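The first thing Rodica Furtună asked me when I entered her workshop in Zarville was to close the door slowly. A fast door moves the air, and the air moves the dust, and she had three table tops with fresh oil standing against the wall. I closed it as slowly as I could. She listened to it, I think, more than she looked.

I came to write about people who repair old tables. It sounds like a small subject, and when I proposed it my editor was quiet for a while. But in this part of the country almost every family has one table that came from somebody, and almost every one of these tables has a problem. The leg is loose, the top is bent, a grandchild wrote his name with a nail. For many years people put such tables in the barn and bought a new one. Now they bring them to Zarville.

There are two workshops in the town, on the same street. Furtună has the lower one. The upper one belongs to Grigore Nedelcu, who learned in the same place as she did, and they have disagreed about varnish since that time. Nedelcu likes a hard finish. "A table is for soup," he told me. "Soup must go away with one cloth." Furtună uses only oil, and she tells her customers that they will have to do it again every spring, for all their life. Some of them leave at this point and walk up the street. She does not seem to mind.

The work itself is slower than I expected. On my first day I saw her spend the whole morning on one joint. Somebody, maybe 60 years ago, had fixed it with two iron screws, and the screws had turned the wood black. She took them out, cleaned the hole, and filled it with a small piece of beech that she had cut herself. Then she waited. Hide glue needs warmth and time, and if you hurry it, it will hold until the first winter and then open again when the stove is lit. She has a kitchen clock on the shelf but she does not look at it. She touches the drop of glue that is left on the edge of the pot, and the drop tells her.
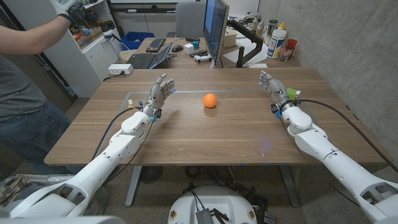
**By Chibuzor Iyamu** | Crafts & Home | 19th May

In the afternoon the customers come. Marius Pascu drove from Brakum with a table top tied on the roof of his car and the legs on the back seat. It was his aunt's, and she had rolled dough on it every week until she was too weak to stand. In the middle the surface had become lower, like a very flat plate. He wanted to know if it could be made straight.

Furtună put a long steel ruler across it and bent down to see the light under it. She said yes, she could plane it, there was enough wood. Then she asked him if he was sure. He put his palm in the low place and moved it back and forth. They agreed that she would repair the legs and clean the underside, and leave the top as it was. She wrote it in her book with a pencil, one line, and he drove home with an empty roof.

I asked her later if this happens often. She said that men usually want the table straight and then change their mind, and women know already on the telephone. Nedelcu, when I repeated this to him, said it was nonsense and that most people of any kind want the table to stop moving when they cut bread.

About moving tables they have the same opinion, I must say. Both of them told me that the fault is mostly in the floor. Both keep a stone slab in the workshop which they trust to be level, and they put the repaired table on it in front of the owner, so that he can push it with his hands and see. If it then rocks at home, he cannot call to complain. Nedelcu gives a little bag of cork pieces with every table. Furtună sells hers, for a price so small that I believe it is only a matter of principle.

Neither of them has an apprentice at the moment. Nelu Dinu worked with Furtună for 28 months and was, she says, good with chairs. He has now a place of his own in another town, where he makes new tables from old floorboards, and he comes back when he needs advice about glue. I met him on my last day. He had brought a board of elm with a long crack, and the two of them stood over it and spoke so little that I could not follow what was decided. In the end she went to the back and returned with two clamps, and he took them to his van.

Before I left I showed her a photograph of my own table, on my telephone. I bought it second-hand when I moved to this country, and I had always believed it was oak. She made the picture bigger with two fingers and looked at the corner, where the edge has come up a little.

"Ash," she said. "And you put hot pots on it."

She told me to bring it in after the summer, when the wood has finished drinking. I have written it on the calendar in the kitchen, and until then I am using a folded towel.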